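The open day at Vieira began at ten, with a speech about the future and a tray of very small pastries. By ten past, the pastries were in the past.

Vimala Hegde had come on behalf of Mostex, which made upholstery and was thinking of making less of it by hand. She had been given a lanyard, a tote bag and a guide from Skillunport who walked backward the whole time, like a man leaving the presence of a king.

"We call it Gutina," he said, stopping at the third table. "It can tell 118 kinds of fastener apart."

"Can it pick one up?"

He looked hurt. Then he nodded to the young woman at the table, who had the gripper in her hand and had clearly been hoping for lunch. She leaned in. The visitors leaned in too, all of them holding their breath over a pin – grown adults, two of them with pensions.
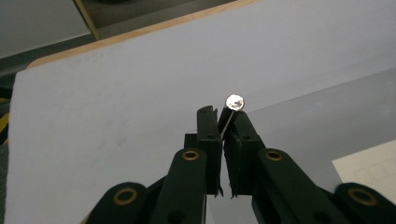
Vimala remarked that her aunt could do the same with her teeth, and hold a conversation about the neighbors at the same time.

"Your aunt," said the guide, "can't do it 500 times an hour."

"You didn't know my aunt."

He wrote something on his clipboard. It was a long something, and he underlined it.

They moved on to the question of price, which turned out to be in the tote bag, on page 2 of a brochure, under a photograph of a sunrise. Vimala read it, and then read it again in case it got smaller. For that money she could hire every cousin she had and rent them a bus.

"Does it come with the young woman?" she asked.

The guide said that was a separate department.

At the third table the young woman had put on her coat. Vimala went over and gave her a Mostex card, and they talked until noon, mostly about pastries.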